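How many demos before a two-arm bagging task stops being hopeless? (teleop, pastries into a paper bag)

Asked in: Teaching by demonstration
Tags: teleoperation, bimanual, grasping, soft objects

Hi all, longtime reader, first question. I'm teaching a two-arm setup to put bakery stuff into a paper shopping bag. I drive both arms by remote control (leader arms, one in each hand), record the whole thing and train on the recordings. We're calling the project Durnodeck, don't ask.

I have around 3,000 demos so far and the policy is still pretty bad at it. It reaches for a pastry fine, it closes on it fine most of the time, and then it gets to the bag and dithers over the opening like it forgot why it came. The long twisted roll is the worst. It comes in sideways and hits the rim, every single time.
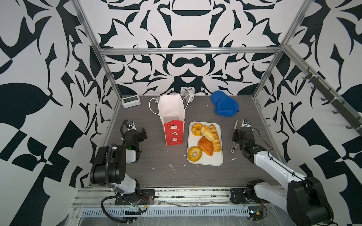
I always start with the bag standing up with both handles sticking out, and the tray to the right of it. The handles are rope and they flop wherever they like, so I can't promise they're in the same place twice. Some of my demos have the left arm steadying the bag, some don't. I kind of did whatever felt natural that day (I know, I know).

So do I just keep recording? Or is there something wrong with how I'm showing it? I've been at this since August and my wrists hurt.

Answer 1 (accepted, 11 votes)

Stop recording for a bit and go watch what you've got! I'd bet money the trouble is the "whatever felt natural" part. If half your demos hold the bag and half don't, the policy sees two different answers to the same situation and ends up somewhere in the middle, and the middle looks exactly like dithering.

Pick one way and stick to it. For me it was: left arm goes to the rim first, holds it, and doesn't let go until the right arm is clear. I threw out everything that didn't match and was left with 2,000, and the smaller set trained better than the big one did.

For the twisted roll, grab it near one end so it hangs down, and turn it upright while you're still over the tray. If you wait to rotate until you're at the bag you'll be fighting the handles and the wrist camera will mostly be looking at bread. Do it slowly too. I used to pause over the bag while I lined up my view, and the arm learned my pauses beautifully.

Also, record some fixes. Bump the rim on purpose, back off, go in again. Keep the recovery and trim out the bump if your tools let you. Mine are scripts I hacked together so I can't help you there.

Do move the bag and the tray around between demos, though. Same method, different positions. I went too far with the consistency thing at first and mine could only bag stuff from one exact spot, ha.

Answer 2 (5 votes)

Agree with the above mostly. I'd split it by item before doing anything else. Train on one round bun only and see if it gets in the bag. If that works your setup is OK and it's the long one that needs more demos.

And get your chair height right, seriously. My wrists quit hurting when I raised the chair and put the leader arms closer together.

Answer 3 (0 votes)

have you tried a box instead of a bag? way easier

Comment from asker: The bag is kind of the point, but thanks. Went through the old recordings last night and yep, I hold the bag in maybe half of them. Also found a whole stretch where I'm clearly tired and just dropping things in from way up high. Sorting now, will report back on the roll.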